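The Blanket from Samgate

My aunt left me the flat, the debts on the flat, and a sofa the colour of English mustard. I'd have swapped all three for the recipe for her plum cake, but she'd kept that in her head and taken it with her.

I moved in one wet July, two bags and a kettle, and slept on the sofa for a fortnight while I worked up the nerve to open the bedroom door. It's a good sofa, I'll say that for it. You sink. The long round arm at the end is just the right height for your neck if you're short (I am) and there's a dip in the middle of the seat where she did her crosswords for 30 years.

The blanket came on the bus from Samgate market. I hadn't gone for a blanket, I'd gone for lightbulbs. But there was a stall right at the back, past the fish, with a painted board that said PUTICO and an old woman underneath it eating a boiled egg, and she looked at me and said, "You've got a yellow one at home."

"Yellow what?" I said.

"Sofa," she said, and peeled another bit of egg.

Well, you'd buy it too, wouldn't you! She wrapped it in newspaper and told me there were two rules. Fringe at the top, always. And fold it every night before you go to bed, even if you're tired, even if you've got company. I said what happens if I don't, and she said that'll be 84, love, and have you got anything smaller. 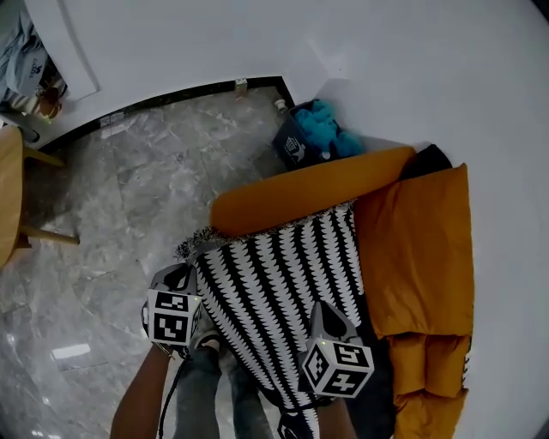 847 words | 4 min read

I kept to it for weeks. Fringe along the arm, leaves running down on the slant, all those jagged white teeth on the black. In the evening I'd get hold of the bottom and gather it up, and the sofa would look bare and a bit embarrassed, like a man who's taken his hat off in church.

Then I had a cold, a proper streaming one, and I went to bed at seven and left it where it was.

In the morning there was a crossword on the seat. Half done, in green biro. I don't do crosswords and I've never owned a green biro in my life. I stood there in my socks and read it through, and every answer was right as far as I could tell, except that nine across had been left blank, and the clue was "River town, six letters".

I knew that one. My aunt was born there, she never shut up about it. I found a pencil and wrote in MUDSKA, very small, and then I put the kettle on because I couldn't think what else you'd do.

I folded the blanket that night, and the night after. I was good as gold till Sunday. Then I shook it out over the arm, fringe at the top, smoothed down all the leaves, and left a clean sheet of paper on the cushion with the pencil next to it.

At the top I'd written: Plum cake. How many eggs?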